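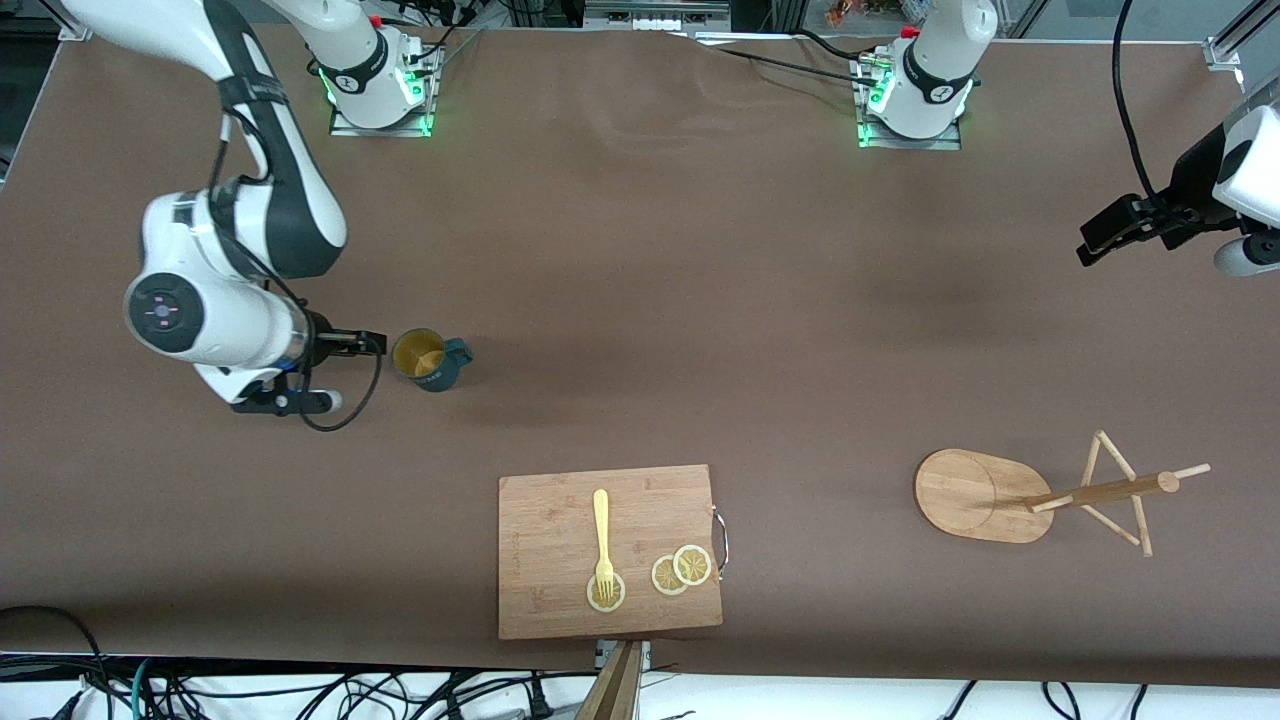
It will all be on the system, the salesman at Matar told me when I asked where the service book was for the car I was buying. I took that at face value and paid the deposit. The car is a Drellero estate, 33 months old, one previous keeper, and I collected it in December.

I have now had the login for the digital service record for a few weeks and there is only one service on it. The handbook says one every year or at the set mileage, whichever comes first, so there should be two. The advert said "full service history" and I still have a screenshot of it.

I went back to Matar and they said the second service was done by an independent garage called Szabo before the car was traded in, and that independents don't always upload to the record. They have offered to "look into it" but I've heard nothing since. The car came with a used car warranty run by Dakosico and the booklet says claims can be refused if servicing has been missed or was done late. Nothing is wrong with the car at the moment.

What I'd like to know is whether the missing entry matters if the work was really done, and whether I should be pushing Matar or going to Szabo myself.

Posted by **marshgate_estate**

---

**tappet_tom**

It matters, but it can probably be sorted out. What counts with most warranty firms is proof that the work was done, on time and to the maker's schedule. An entry on the digital record is one kind of proof. An itemised invoice is another, and in my experience they usually prefer to see the invoice anyway.

I would ring Szabo first. Give them the registration and the chassis number and ask if they have the car on their books. They may not give you a copy of the old invoice with the previous owner's name on it, but most garages will print one with the personal details taken off. You want it to show:

- the date and the mileage
- the oil by grade, as well as "oil change"
- the filters, with part numbers if they have them
- a VAT number and the garage's address

Check the mileage against the MOT history if it's old enough to have had one in the country you're in, or against the mileage on the first service entry. If the figures run in the right order you're most of the way there.

Then ask Szabo if they can add the service to the digital record late. Some independents have access to the maker's system and some don't. If they have it, they may be able to backdate the entry. It depends on the maker.

Once you have the invoice, email a copy to Dakosico and ask them to confirm in writing that they accept it. Do this now while you don't need to claim. If you only ring them, make a note of the time of the call and who you spoke to, but an email is much better.

If Szabo have never seen the car, that's a different matter and you should go back to Matar in writing. The advert said full history. Attach the screenshot, say what is missing, and ask what they propose to do. Keep it short. Don't get the car serviced elsewhere to fill the gap before you've done that, or at least tell them first that you're going to.

---

**greyvan20**

All dealers say full history. Mine had a stamp from a garage that had shut. I'd just change the oil and forget it, warranties never pay out on anything.

---

**second_owner_again**

I had nearly the same thing with a different make, so here is how it went for me.

The garage found the job on their computer in a couple of minutes and sent me a plain copy by email. The warranty company took some 20 days to reply, but they accepted it. Later on I did have to claim, for an air conditioning compressor, and the bill was £1022. They asked for the service invoices before they asked for anything else, so I was glad I had them in a folder.

I'd add one thing to what tappet_tom said - look at the gap between the services as well as whether they happened. Read the booklet for how late a service can be. Mine allowed a month either side or a set number of miles over. If the Szabo service was done outside that, Dakosico could still be awkward even with a perfect invoice, and you would want that sorted out with Matar and not left until something breaks.

Also check when your next one is due. It goes by the date of the last service, so until you have that invoice you don't really know, and at 33 months it can't be far off.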